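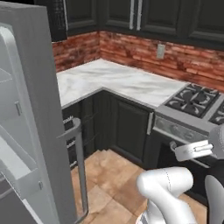
Search this site Enter keywords

What an afternoon at the Trakmont open day! I went along in April mostly to see the student robotics club, and ended up staying until they switched the monitors off (my feet are still complaining).

The club builds everything in simulation first. Their project this year is kitchen work, and Rawan Haddadin showed me how they run the arm through 600 practice tries at the fridge before changing a single setting. The grip still slips on handles, she told me, and she seemed delighted to have a problem that good.

Guangming Tang let visitors drive for 2 minutes each. I bumped the stove twice and loved it! Then Olga Leitão pulled up the log from try 618, which the whole club groans about, and we went through it over cookies.

They meet in Room 961, upstairs past the library.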